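Home | Projects | Guides | Datasets | People | Contact

Print this page | E-mail this page

How to Label Grasp Points on Piled Clothing

By Noreen Horgan
April

These steps cover the labeling method we used for the Danar grasp model. Follow them in order if you want your labels to work with our training scripts. You need a set of wrist camera stills, the Wudon labeling tool and a text editor.

1. Pick the stills

Use one still per pile, taken before the gripper closes. Our training set has 235 piles. We held back 60 more for testing, and none of the garments in the test piles appear in training. Keep the two folders apart from the start. We mixed them once and had to throw out a week of results.

2. Outline each garment

Open the still in Wudon and draw one outline per garment. If a garment goes under another one and comes out the other side, draw both parts and give them the same ID. Do not guess at the hidden part.

Go by fabric first and color second. Prints help, but a printed jacket with deep folds will often look like several pieces. Follow the print across each fold before you start a new outline.

In the still below, the lavender fabric shows on both sides of the maroon shirt, so it gets two outlines and one ID. The pink jacket gets a single ID, sleeve and hood included. The shiny white fabric between the maroon and the yellow needs its own outline even though little room is left for it.

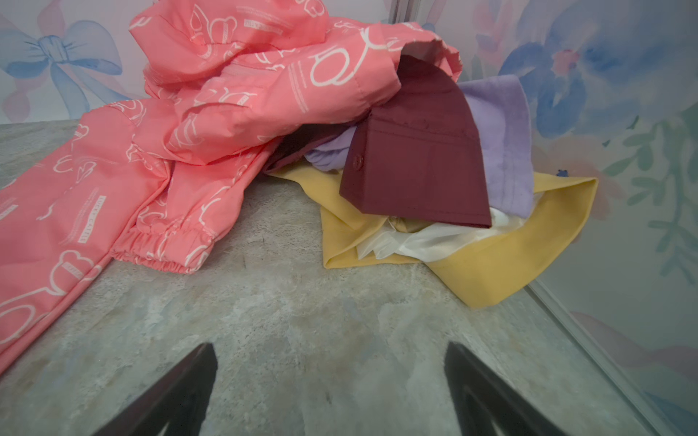
3. Mark the grasp points

Place up to three points on each garment. Good points are raised folds, cuffs and collar edges with open space on both sides for the fingers. Elastic cuffs are worth marking when they lie clear of other cloth. Skip flat areas. The fingers slide over them.

Set the finger angle for each point. Wudon rounds it to the nearest 12 degrees and the model expects that spacing.

4. Set the pick order

Number the garments from the top of the pile down. If two are level, give them the same number.

5. Check and export

Have a second person label every tenth still without seeing yours. Iqra Pirzada did this for our set, and her pick order matched mine on 88 percent of the garments. Most of the mismatches were satin linings. Export as plain text and run the Saragih checker, which lists any outline that has no ID.

Back to Guides | Next: Training the Grasp Model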